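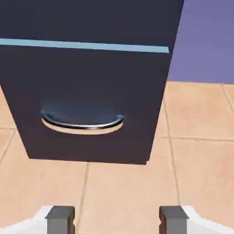 4 min read

July, drawer work, bench 2 in the shared workshop

Started at 9:40 with the drawer task in simulation. The real cabinet is still in pieces on the back shelf and the slides haven't come, so everything today was done on the model.

Setup as of this morning: tile floor, one plain wall, the dark cabinet with the bow handle on the lower drawer. View is from the wrist, looking forward and a little down. I left the cabinet color alone. The Sutter scene file has a lighter finish too, but I want one thing changing at a time.

First job was contact on the handle. The old collision shape was a single box around the whole bow, so the fingers could never get behind the bar. Replaced it with a chain of short capsules along the arc and a small block at each end. Physics step time went up a little, still fine on the workshop machine. Saved as handle_b. Do not use handle_a for anything, it will look like a good grasp and it is only friction on the box.

Second job, the start pose. I was starting the arm too far back and it spent most of the episode just getting there. Moved it in so the fingers begin low, under the handle, with the gap centered on it. The last part of the approach is now up, forward and close. Wrist roll still needs thought. With the fingers side by side they can only pinch the bow across its width, and the bow is too wide for that. It needs a quarter turn so one finger goes over the bar and one under. I put the turn in the script before the forward move - doing it after clips the lower finger on the drawer front.

Ran the scripted version overnight settings over lunch: 2,000 episodes, start pose jittered, cabinet yaw jittered. Results:

Opened past the mark: 1,607
Gripped, then slipped off during the pull: 277
The rest never got a grip. Mostly large yaw, finger hits the front and the script gives up.

The slips bother me more than the misses. In the ones I played back, the arm pulls straight toward its own base instead of along the drawer axis, so the bar walks out sideways between the pads. Changed the pull direction to come from the cabinet frame. Have not rerun the full batch yet, only a handful by hand.

Chrome on the handle: the reflection of the floor in it is strong, and the edge detector from the Junari code keeps reading the tan band as a separate part. Tried a higher roughness on the material and the detector settled down. Put it back after, because the real handle is shiny too and I would only be hiding the problem. Moved to using the depth image for the bar and color for the drawer front.

Hardware notes while the batch ran:
- Printed new finger pads for the Guvska gripper, TPU, 40 minutes each. One came out with a lifted corner. Reprinted with a brim.
- Bamar servo on the wrist has play again. Tightened the horn screw, thread lock this time. Leave it overnight before moving it.
- The long USB cable drops out when the saw starts up. Used the short one with the hub. Somebody please label the bad cable if you find it before I do.
- Power supply for the arm is back on the pegboard, left side.

Still open:
Rerun the batch with the new pull direction, same seed.
Add drawer friction. At present it glides far too easily, and the real slides are the cheap kind.
Decide whether the upper front should be movable in the model or stay fixed. Fixed for now.
Measure the real handle with calipers once the cabinet is up. The model dimensions came off the catalog drawing and I don't trust the depth of the bow.

Stopped at 5:15. Machine left on, log is in the drawer folder under handle_b.

Filed under: Build Log, Robot Arm, Simulation

Contact the workshop | © Workshop notebook authors | Back to top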